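Comparing Two Finger Sets on the Woklow Arms
By Jamie Bellamy
August
2 comments | 31 shares

The purpose of this post is to record the first results of the gripper comparison at Hutthorpe. Two sets of fingers were under review: the standard Woklow pair, and the longer Multomar pair that Pankaj Grewal recommended in the spring. Both were run on small bottles, which are light, smooth and easily knocked over.

Each set was given 300 attempts under the same controller settings. Closing force was held at level 6 throughout. An attempt was counted as successful only if the bottle was lifted, tilted and returned to the table upright. 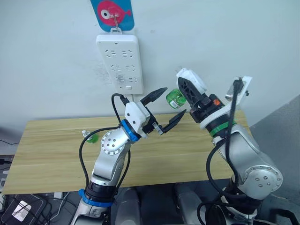 The Multomar fingers were the more dependable of the two during the lift. They tolerated small errors in approach, and the operator needed fewer corrections before closing. The standard pair failed 31 times, mostly at the moment of tilting, when the bottle turned between the fingers. Lowering the speed of the wrist helped, although it made each attempt noticeably longer.

Camera placement proved to be a larger factor than expected. A wrist camera gives a good view of the approach, but the fingers hide much of the label once they close. Mr. Grewal has proposed moving the mount slightly outward, and this will be tested before any further change is made to the fingers.

The Pearce controller will be reviewed separately. Its manual is still being read, and the cable it requires has not been delivered.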